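Notes from the allotment, Aug 14, 2019

Well, the beans have finally got going! I'd all but given up on them in June, and now I can't pick them fast enough.

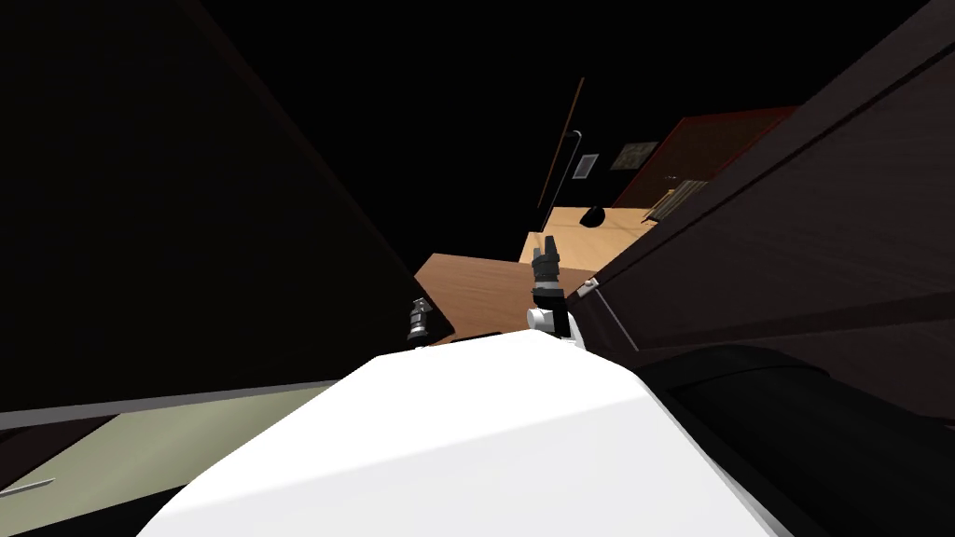

I put mine in late this year (my knee again, don't ask) and I'm rather glad I did, as the early rows down by the Seixas Lane gate were flattened by the wind and mine were still too small to notice. Frøydis Berge lost 3 whole wigwams that night. She's tied everything to scaffold poles now and it looks like a building site, but the beans don't seem to mind.

If you've got more than you can eat, please don't leave them in carrier bags on the bench by the tap. They go slimy in a day. Olga Godinho has put a crate inside the shed door for spares, and anyone can help themselves. I've been slicing mine and freezing them flat on a tray before bagging them up, two minutes in boiling water first, then straight into cold. My mother never bothered with the boiling and hers tasted of freezer by Christmas.

Do leave a few pods on the plant to go brown if you want seed for next year. I'm saving mine from the plants nearest the path, which had the longest pods and hardly any strings. I'd love to swap for some of Teun's yellow ones, if he's reading this!

The water butts are low again, so cans only in the evenings, please, and no hoses. The order for onion sets goes in at the start of October. Put your name on the sheet in the shed, and do write clearly, as last year I ended up with 100 red ones I hadn't asked for and I'm still eating them.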